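Jastau Floor Care: Questions We Hear a Lot

How soon can I walk on a freshly oiled floor?
We know it's hard to wait! Socks are fine after 7 hours, but please leave the rugs and the heavy furniture out of the room for a couple of days if you possibly can.

How much oil should I buy?
One can of Turkon covers 300 square feet with a single thin coat. Older, thirstier boards may drink up more than that, so a spare can is nice to have – unopened ones can always come back to us.

My boards don't match each other. Did I do something wrong?
Not at all. Grain takes up color at its own pace, and pale streaks will stay paler than their neighbors however carefully you work. Most of our customers grow fond of it after a while. 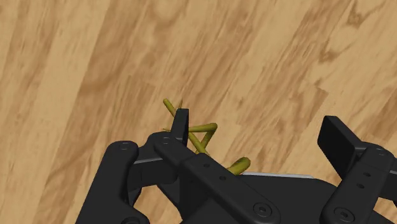 Light and dark bands in a honey and brown wood grain.

Can I use Jukex soap on an oiled floor?
Yes, and we'd be happy if you did. Stir 40 milliliters into a bucket of lukewarm water, wring your mop out well, and go along the grain.

Do you ship samples?
We do, every Wednesday. Just tell us which shades you're curious about and we'll tuck them into an envelope for you.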